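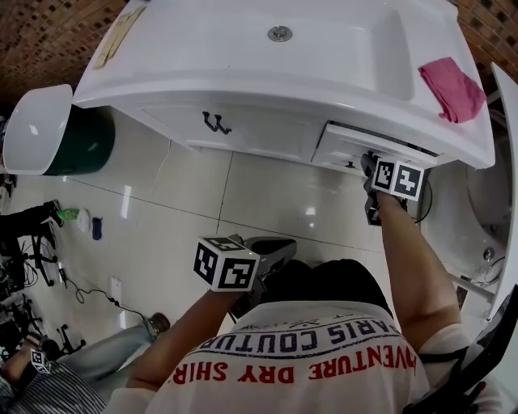

Figure 2. Vanity with the right-hand drawer partly pulled out and a folded pink cloth at the basin's edge.

January
Zsolt Sipos and Sarahí Salinas

4.2 Drawers and the things kept near them

Of all the rooms people were kind enough to talk to us about, the bathroom drew the longest and fondest answers, and the vanity drawer came up again and again. In the Belano homes, 60 households told us they open it before breakfast, often for one small thing that has slid to the back. Cloths are another matter. Many people like them within reach of the basin, folded over the rim as in Figure 2, even when there is a cupboard right underneath. We had expected the closed cabinet to hold the everyday items, but our hosts mostly gave it over to spare soap and cleaning supplies, with the bin left standing out on the tiles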